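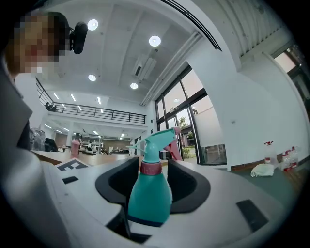

Shared Facilities Forum > Housekeeping and Supplies > Refillable spray bottles: colour coding and labelling

nyberg_facilities
Posted in January, 9:40

Colleagues are asked to comment on the proposed arrangement for refillable spray bottles in the shared meeting rooms and kitchens of the Nyberg building. The present stock consists of teal bottles and pink bottles, bought at different times and used interchangeably. It is proposed that, from next month:

Teal bottles are to hold diluted surface cleaner for tables and worktops.
Pink bottles are to hold plain water for plants and whiteboards.
Each bottle is to carry a written label stating its contents and the date of filling.
Bottles are to be returned to the supply cupboard at the end of the working day, with the nozzle turned to the closed position where the model allows it.

Comments will be received on this thread until the end of the month.

tutska_floor2
Posted 10:15

The second floor supports the proposal in general. We would request clarification on the collars. Several of our teal bottles have a pinkish-red screw collar, and it is not evident to a new member of staff whether the colour of the body or the colour of the collar is to be followed. The wording should state this expressly.

nyberg_facilities
Posted 10:32

The point is accepted. The wording will be amended to read "the colour of the body of the bottle". Collars and trigger heads are to be disregarded, as they are exchanged between bottles during repair.

lab_stores_jodon
Posted 11:20

I must register a reservation. At Jodon we operated a colour system without labels for two years and abandoned it. A proportion of staff do not distinguish these colours reliably, and under warm evening lighting the difference is smaller than one would suppose. In my view the label should be the rule and the colour merely a convenience. If the colour is made the rule, the labels will cease to be renewed within a few weeks.

quiet_corridor
Posted 11:48

With respect to the previous contributor, the labels are the weaker part of the scheme. Paper labels come away when the bottle is handled with wet hands, and ink runs. We have 15 bottles in our corridor and at the last inspection only 2 had a legible label. Colour does not wash off.

lab_stores_jodon
Posted 12:05

That is an argument for better labels. The Cutudum order list includes waterproof ones in packs of 80. A bottle containing cleaning product should not be left unmarked whatever its colour, and I would not be willing to sign off an arrangement which permitted it.

tutska_floor2
Posted 13:30

May I also ask that the matter of tables be considered? Bottles are regularly left standing on the wooden tabletops overnight. A bottle that drips leaves a ring in the finish, and refinishing the large table on our floor was quoted at 1,380. A small tray for each room would be sufficient.

quiet_corridor
Posted 13:52

Trays are supported. I remain of the opinion that the labels will not last, but I do not object to a trial of the waterproof type.

nyberg_facilities
Posted 15:10

The contributions are noted with thanks. The revised text is as follows.

1. Every bottle is to be labelled with its contents and filling date, using the waterproof labels.
2. The colour of the body is to correspond to the contents as set out in the first post.
3. A bottle found without a label is to be emptied, rinsed and relabelled before further use.
4. Bottles in use during the day are to stand on the tray provided.

Trays will be ordered once each floor has confirmed the number of rooms concerned. Please reply here with that number.

tutska_floor2
Posted 15:26

Confirmation for the second floor will follow tomorrow morning.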